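**FOR RELEASE: September 6, 2024**

# Bukow's Free Furniture Day Is Back, and This Time We Have Drawers

Hi, it's Ilona Vida from Barta, the secondhand furniture shop on the Bukow riverfront. I usually write these releases late at night with a cup of tea going cold, so please forgive the tone. Our Free Furniture Day returns in October, and it's the biggest one we've tried!

The short version for editors: we're giving away 500 pieces of repaired home furniture to people who have just moved into a place of their own. You sign up at the shop, you get a time slot, you come and pick what you need. There's no charge and no income form to fill out. If you've signed a lease or been handed keys in the past year, you're in.

Last year we gave away 467 pieces and ran out of anything with a drawer by lunchtime. I heard about it for months. People will happily keep a mattress on the floor for a while, but everybody wants somewhere to put their socks (me too, when I got my first apartment). So this spring we changed what we ask for when people call about donating, and we've been saying yes to dressers, desks, file cabinets, nightstands, all of it.

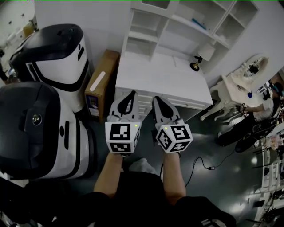 Most of what comes through our door needs work. A drawer that sticks usually wants a good cleaning and a little wax on the runners. Loose joints get glued and clamped overnight. Paint is where we get into arguments, because I'd leave nearly everything the color it came in, and my business partner Pao-chu Wan would paint the whole shop green if I went on vacation. We've settled on a rule: if the old finish is sound, it stays.

Pao-chu runs the repair side and she's asked me to pass this along in her own words: "Please tell people to send the hardware. Tape the screws inside a drawer, put the knobs in a sandwich bag, anything. I can fix a split panel in an afternoon, but I can spend a week hunting for one matching handle." So there you go. Send the hardware.

We're also working with Fletetti, the moving company two streets over, for the first time. They're lending us 9 vans and drivers for the day, which means you don't need a car or a friend with a truck. Delivery is free anywhere inside the town limits. If you're up a lot of stairs, say so when you sign up — the crews would like to know before they get there, and they'll bring an extra person.
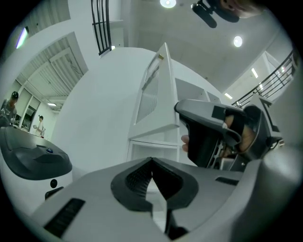 *At close range, with one hand on the grip.*

A few other things that are new this year. We'll have 16 time slots instead of one long line down the sidewalk, which I think everyone who stood in the rain last year will appreciate. There's a quiet hour at the start for anyone who finds a packed shop hard going. And we've added a small table of lamps, mirrors and kitchen chairs you can take on top of your main pieces, first come, first served.

Sign-up opens at the shop counter on the first of October and stays open until the slots are gone. Bring your lease or a letter from your landlord. You can sign up for a relative or a neighbor too, as long as you have their paperwork with you.

Still clearing out a spare room? We're taking donations right up until the week before. We can use dressers, small tables, bookshelves and solid chairs. We can't take mattresses, cribs or anything with woodworm, and I'm sorry, but please no more pianos.

**About Barta**

Barta buys, repairs and sells used furniture in Bukow. Profits from our paint and wax line, Grerutness, help pay for Free Furniture Day.

**Press contact**

Ilona Vida, at the shop. Reporters are welcome to come by the workshop any morning before the event. Wear old shoes, there's wax on the floor.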